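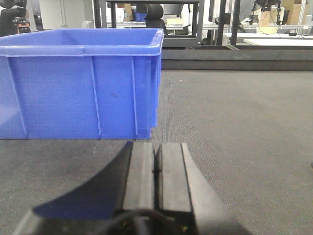
**Blue ribbed bins on carpet -- stack or not?**

**ckatene** -- 4 September 2020
Moving the spare room storage over to open blue plastic bins. Thick rolled rim, molded band under it, vertical ribs down the long side, divider inside. They sit directly on carpet. Plan is two high, 13 kg max per bin. Any reason not to?

**Nondska**
Carpet is the problem. The pile compresses unevenly and the top bin leans. Put a board under the bottom one, 18 mm, cut slightly larger than the base.

**seixas_17**
Disagree. I have run mine on low pile since August, two high, no board, no lean. Load matters more. Heavy side against the divider, both compartments close to equal.

**Nondska**
Low pile, fine. He didn't say low pile.

**ckatene**
Medium, with underlay. Contents are extension cords, paint trays and six years of tax folders.

**Asine**
Then board. And check that the upper bin seats on the rim all the way round. Tapered bins made to nest will drop into each other when there's no lid, and the folders take the weight.

**seixas_17**
Agreed on lids. Still say the board is overkill at 13 kg.

**Drarberg**
Scuffs on the walls are cosmetic. Check the ribs at the corners for white stress lines before loading. If you find any, use that bin on top.

**ckatene**
No white lines. Ordering lids, and I have an offcut of shelf board that should fit. Folders go in the bottom bin.

-- Corey Katene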